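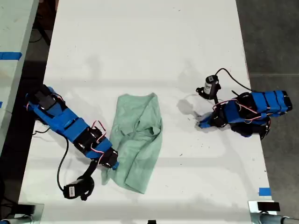
Section 5. House rules for two-arm cloth work

I wrote this section after my second month on the Bastora bench, and Paora Pomare went over it with a red pen, so blame us both. Last changed 3 January 2023. It covers the stretch between powering up and your first recorded fold. If you haven't done the joint check in Section 4 yet, go do that first.

1. Put the cloth down while both arms are parked and the motors are off. I know it's tempting to sneak a hand in between runs — please don't.

2. Crumple it by dropping it. No arranging! If you fuss over the shape, you'll end up with 80 starts that all look alike, and Faro will learn your habits.

3. Set the speed limit to 5 in the Kastetti panel. Leave it there until you've watched one full pass.

4. Run your finger along each cable from the base to the wrist. Any slack should bend freely when the elbow is all the way out.

Caution: Never hold a gripper open by hand with the power on. These little servos pinch harder than you'd think. 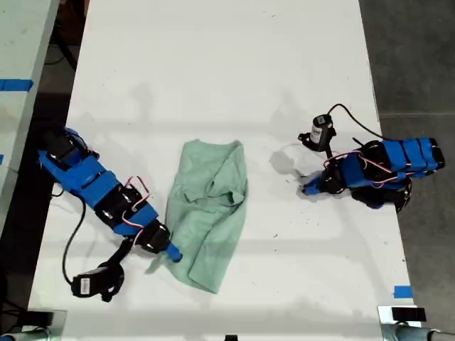 Clearance is the rule I get asked about most. Before you press Start, neither arm should be able to reach the other one's wrist on its first move. A fingertip sitting right by the shirt, like the left one, is fine with me as long as the other stays well back, the way the right one does. If both are close in, back one off from the panel and save the new park position.

5. Press Start and keep your other hand on the stop button for the whole first pass.

6. If a fingertip snags, stop, cut the power, then free the fabric by hand. Don't drive the arm backward to get loose. I did that in March and stripped a gear.

Note: Log every stop, even the silly ones. Tamihana keeps the log by run number, and run 267 is still missing a reason (mine, sorry).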